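The Arm Line

My sister runs the kitchen and I run the money, and that's how I came to spend most of a summer shopping for a robot without ever touching one.

We have a little lunch place called Tusberg, down by the ferry lot. Every box lunch we sell gets a plate with a piece of fruit on it, and every plate of fruit gets done by hand, at five in the morning, by whoever lost the argument the night before. My sister wanted an arm. She'd wanted one since spring, when a salesman from Suvance came by with a glossy folder and ate two of our sandwiches.

I said what I always say, which is show me the number.

The number was in the folder, on the very last page, the coward. I read it twice and went to stand in the walk-in cooler for a while. Then Suvance sent over their planning package, so we could see our own lunch plates being worked on before we signed anything, and I opened it at the counter with a cup of coffee and a bad attitude.

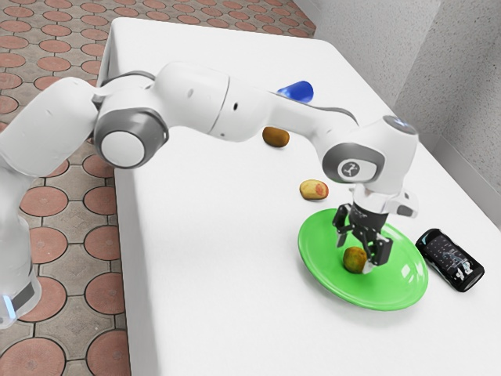 What the quote left out

I looked at that green plate for a long time. I'd expected to feel cheated by a computer drawing (I'm a person who squeezes the melon), but I sort of leaned in. There was a kiwi-looking thing right there between those two black fingers, and I caught myself holding my breath for it. For a drawing of a fruit!

Then I got out my pencil, because I know myself.

The arm was one line on the quote. Under it I started writing the other lines. A mount for the table came to $508. The spare set of fingers was $131, and the salesman said on the phone that everybody buys the spare set, in the voice people use about floor mats. Training was $1,231 for a day and a half. I asked him what happened in the half. He said lunch, mostly.

And the electrician! I'd forgotten we live in a building where you can't run the toaster and the mixer together. Our landlord, Wirnmont Properties, wanted its own guy to do the new outlet, and its own guy wanted $1,359 and a parking space.

My sister came and read over my shoulder. She smelled like onions.

"You wrote 'parking space' on there," she said.

"It's a cost."

"It's a space. We have a space."

"We have my space," I said.

She went back to the onions. I kept adding. I had a column for things we'd pay once and a column for things we'd pay forever, and the forever column was the one that kept me up. There was a service plan. There was a fee for the software that got bigger in the second year, and when I asked why, he said the second year was when people really started to enjoy it.

I called a rival outfit, Mabaso, to be fair about it. They'd rent us one by the month, starting in July, with the service thrown in and nobody's outlet mentioned at all. I liked them right away, and that worried me. I wrote their monthly number next to the other number and drew a box around both of them.

That night, after we'd closed, I opened the package up again. I told myself I was checking the table size against our back counter, and I did get the tape measure out, I'll say that much for me.
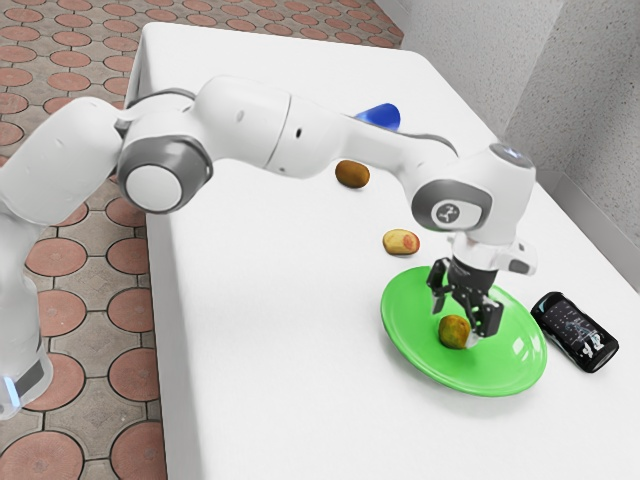

The back counter

Our counter is steel and it has a dent at one end from the time with the pumpkin. I stretched the tape along it and tried to think where the base would bolt down, and where a person would stand if a person still had to stand there. On my screen the fingers were open over the plate and the kiwi was just sitting there being a kiwi. I couldn't tell if it was about to get picked up or had just been put down, and I found I really wanted to know.

My sister hadn't gone home. She was sitting on an upturned milk crate with her shoes off.

"Does it fit?" she said.

"If we move the slicer."

"So we move the slicer."

"Moving the slicer is another outlet," I said, and I wrote it down - in the once column, at the bottom, pretty small. Then I took the rental sheet from Mabaso out of my apron and handed it to her, and went to find out how heavy the slicer was.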